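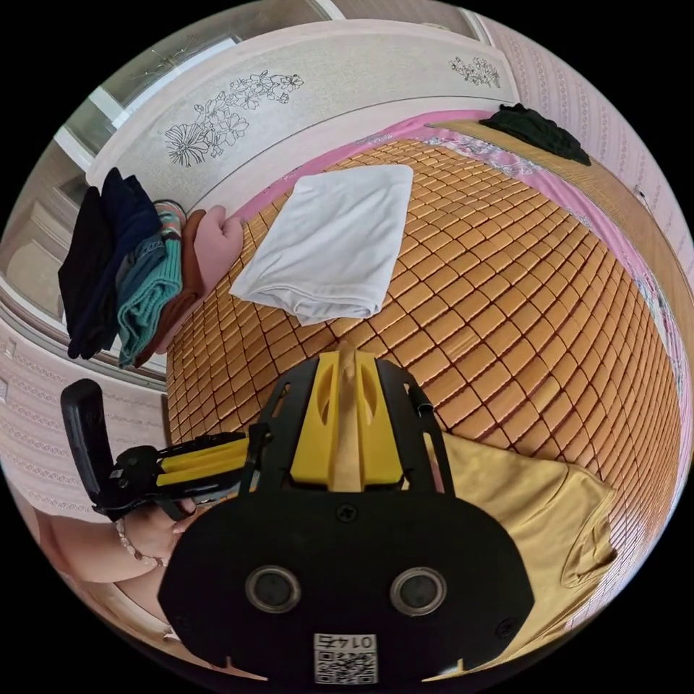 Anitha Varma wrote under the last post that she didn't believe the fault was in the arm at all, and that if the left jaw was closing late on shirts it would be closing late in the training data too. She suggested I stop swapping motor leads and go and look at the recordings. I had already swapped the motor leads twice by then. She was right about the recordings. Most of what follows is an account of how I confirmed it, plus one separate matter to do with the brake that I should have dealt with first.

The fault as it appeared

The bench has two Drurnetti arms, mounted side by side, each with a parallel jaw. The fingers are the same printed yellow pattern as the ones on the hand-held grippers, so that whatever the lenses on the gripper see while a person is folding, the lenses on the arm should see as well. The policy is trained only on the hand-held recordings. There is no arm data in it.

On trousers and towels it behaved acceptably. On T-shirts, at the step where both jaws take the hem before the lift, the right arm gripped and went up while the left jaw was still open. The left then closed on whatever was under it, usually the work surface, and carried on pushing down. The left wrist controller reported over-current and cut out. With the drive off, the left arm dropped.

The drop was short and nothing was broken. I had my hand on the table at the time, a good way from it, but inside the marked area, and I shouldn't have been there with the drives live.

What I ruled out

The jaw itself. I commanded it open and closed from the terminal and timed the response on both arms. They agreed to within the resolution of the log.

The wiring. Leads swapped left to right, fault stayed with the left. Swapped back, same again.

The network. I moved the left controller to the other switch port. No change.

The cameras on the arms. Both were delivering images on time. I checked this by pointing them at the same blinking light and comparing the files by eye, a tedious job that took up most of Wednesday.

The policy settings. I spent longer on these than I should have. Shortening the action horizon made the fault smaller, and I took that as evidence that the horizon was the problem. It merely gave the late signal less time to matter.

What the recordings showed

Each hand-held gripper writes its own video and its own log of jaw opening. A Zotar sync unit stamps both at the start of a session, and the two streams are lined up afterwards from those stamps. Nothing checks the alignment again once the session is under way. If one recorder restarts, it picks up its old start stamp from memory and carries on counting from the wrong place.

I took a folding session with plenty of two-handed grasps in it and plotted jaw opening for left and right on one axis. When a person picks up a hem with both hands the jaws close nearly together. In the plot, the first few garments looked like that. Then there was a small gap in the left log, and after the gap every left closure came six frames behind the right one. The lag was constant. People are late by varying amounts, so a fixed lag points to a clock.

To make sure, I looked for moments when one gripper was visible in the other's view. The lenses are wide enough that the second hand is often there at the side, and you can see its jaw well enough to tell open from shut. I compared what the right lens saw of the left jaw with what the left log claimed. Before the gap they matched. After it the log was six frames late, every time.

I then ran the same comparison over the whole set. The lag was in 26 episodes, all of them T-shirts, and that explains why the towels were fine. The shirts had been recorded at the end of the day, after the left recorder had restarted. The battery in it was old. The cell was a Zuvitz, and the replacement is the same type, bought new and labelled with the month, February, in marker pen.

One difficulty with checking against the video is that thin fabric hides the fingertips. A finger pressed against the edge of a shirt looks very much like a finger holding it, and on a bed the mattress gives a little, so the jaw can be pushed down into the surface some way before anything visible happens. For those moments I ignored the fabric and went by the fingers alone. The bright yellow helps. The mat helps as well, as the rows of tiles give a regular pattern to judge movement against, even with the bend the lens puts into them.

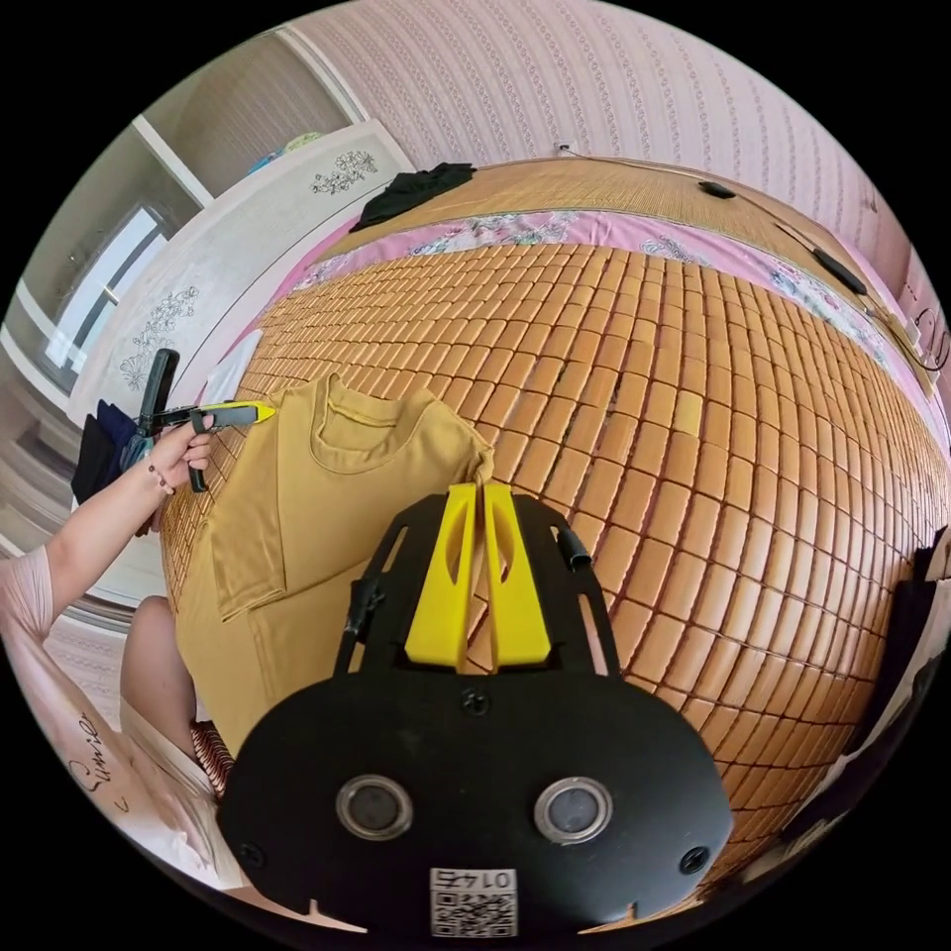 Repairing the data

I considered shifting the left stream back by six frames in the affected episodes and keeping them. It would probably work. The trouble is the gap itself, where some of the left log is missing, and one episode straddles it. I shifted the others and threw that one away.

The alignment script now does the following, and refuses the session if any step fails.

Reads the start stamp and the frame count from both recorders.
Looks for any break in the left or right log longer than a single frame.
Correlates jaw closures between the two sides and reports the lag.
Writes the lag into the session file, where I can see it without opening a plot.

The correlation step is only useful where both hands are grasping. For one-handed work it reports nothing, and the session goes on a list to be checked by eye. Acharya, where I had the arm mounts machined, lent me a tap sensor for marking the start and end of a session on both streams at once. I haven't fitted it yet.

After retraining on the corrected set, the left and right jaws close together on the hem. The over-current trip has not come back. The shirts are still badly folded, with the collar ending up on the wrong side about as often as before, but that is a different fault and was there all along.

The arm dropping

The data fault explains why the left arm pushed into the table. It does not explain the drop. An arm that loses its drive ought to stay where it is.

The Drurnetti arms have a brake on the shoulder joint and none at the elbow. I knew this from the manual. What I hadn't taken in was that the shoulder brake is released by the same supply that feeds the wrist, through a holding relay, and that on my bench the relay had been bridged. I bridged it myself when setting up, to move the arms by hand, and left it. The right arm had the bridge as well. Both are out now.

With the bridge removed the shoulder holds when the drive cuts. The elbow still sags until it meets its stop, so I have changed the rest of the arrangement to suit:

The current limit at the wrist is lower, so that pressing on the table stops the motion well before a trip.
Downward travel is limited in software to just below the work surface.
The marked area on the table is larger, and the drives go off before anyone reaches into it, me included.

I tested the sag with a folded towel under the forearm, drive cut from the terminal, from the highest pose the folding task uses. It came down on to the towel slowly enough that I would leave it as it is for cloth work. I wouldn't leave it like that for anything with an edge.

Still open: the recorder should not reuse an old start stamp after a restart. I have written to Zotar asking whether the stamp can be cleared on power-up and am waiting for a reply. Until then the left recorder gets a fresh battery before each session, and if it restarts, the session ends there and a new one is begun.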